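From: Ifeoma Akpan
To: painemal-data list
Date: 28th March
Subject: Re: how much variety in the desk tasks?

Hi all,

Pieter Molefe wrote:
> Before we start training on the desk set, can someone tell me how
> varied the tabletops are? Last time in December the policy learned
> one layout by heart and fell over as soon as a book moved. Also, are
> we keeping the episodes with two arms in view or filtering them out?

Good questions, and sorry for the slow answer, I wanted to go through the folders first. We're at 1,096 episodes as of this morning and 995 of those passed Kagiso's check. The rest are mostly ones where the recording started late or the operator gave up and went back to the start pose (please mark those when you do them, it saves Kagiso a lot of scrubbing!).

On variety: books are the thing we move around the most. They go down in a stack with the edges not lined up, because a neat stack was way too easy, and we swap covers a lot. Plain, dark, bright, whatever was on the shelf. Other stuff comes and goes around them, so you'll get pens in a cup or a notebook in some layouts and hardly anything in others.
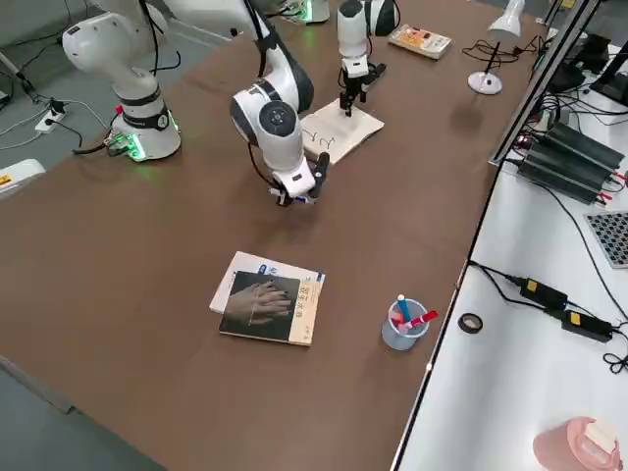
Two arms, stacked books, the open notebook and the marker cup

As for filtering, please don't! Keep everything and use the arm tag in the episode notes. Lindiwe wants both arms for the notebook layouts anyway, and it's much easier to drop them at load time than to go digging for them later. If you only want single-arm data for your first run, Marloes has a split for that on the Mitska drive.

The one I'm less happy with is the little board. It's light and it's flat on a brown table, and coming straight down on it leaves very little room for error. I've asked everybody to slow down for the last bit of the approach, so those episodes run longer than the others and you may want to resample them. Don't trim the slow part off, that's the part we need.
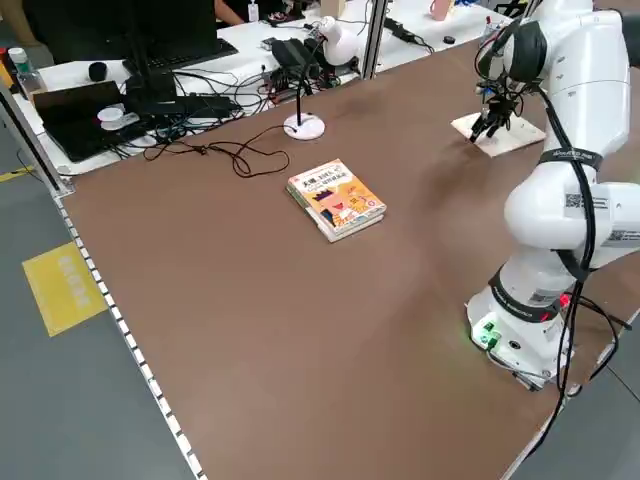 Gripper right over the board, books in the middle of the table

Still open on my side: the lamp. It's been in nearly the same place all week and I'd like 2 more sessions with it moved before anybody calls this set finished. Pieter, if you can send me the 5 layouts your last model did worst on, I'll put those at the top of the list.

Oh, and whoever has been saving into the old Pivero folder, could you switch to the new path? I moved yours over this time.

Ifeoma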